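Workshop tips: drawer jams and cable snags on two-arm benches

These notes follow a fault on the Drenum bench at Stoltby in February. The left arm stopped with its gripper inside a drawer, the drawer racked on its runners, and the front panel had to be refitted. No one was hurt. The log showed a steady rise in joint load for 24 seconds before the protective stop, which the operator had taken for ordinary drawer friction.

The cause was a cable. A loop had slid down past the elbow, caught the rear corner of the cabinet and tightened as the arm drew back. The gripper could not leave the drawer squarely and pulled the front panel sideways.

If an arm stops inside a drawer

Press the emergency stop even if the arm has already halted. A protective stop can be cleared from the screen by someone who has not seen your hands.

Do not push the drawer shut or pull it further out. Look for contact between the fingers and the front panel first, then follow the cable from wrist to base.

Free the cable before moving any joint. Keep one hand under the forearm when the brake is released, as it may drop a little. Two people are needed: one at the arm, one at the stop button.

Back the gripper out upwards. Pulling it towards you loads the panel, and small dowelled fronts come off easily.

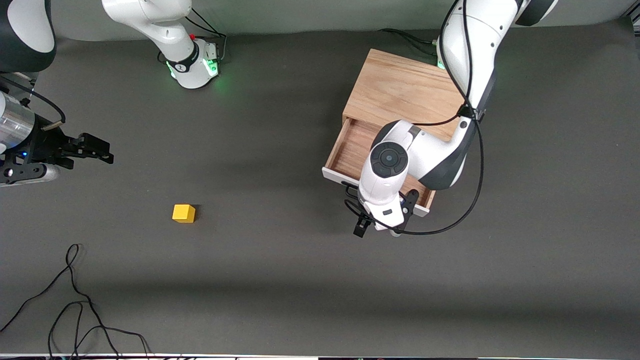

Left gripper at the open drawer, with cable hanging in a wide arc from the arm.

Dressing the cables

Set the slack with the arm at its furthest reach, then fold it back and check where the spare length goes. Anything that can touch the cabinet is too long. Hook-and-loop straps are better than nylon ties on the links; ties cut into the sheath and are awkward to move.

Leave the wrist joint free to turn. Strapping across it caused a broken connector at Skonitz after 189 cycles.

Cables lying on the bench should be gathered and clipped to the edge. Loose strands in the working area can be picked up with a small part, and the gripper will close on both.

Looking after the drawer

Rub plain candle wax on wooden runners and wipe off the surplus. Avoid oil, which swells the grain. Check that the cabinet is clamped at the back, because a sliding cabinet hides a stiff drawer until the load is high.

Settings now used at Stoltby

Drawer approach speed: 8 per cent
Pause after grip: 1000 ms
Load warning: on, audible

Anika Halvorsen keeps the fault log. Enter every stop, including those cleared at the first attempt.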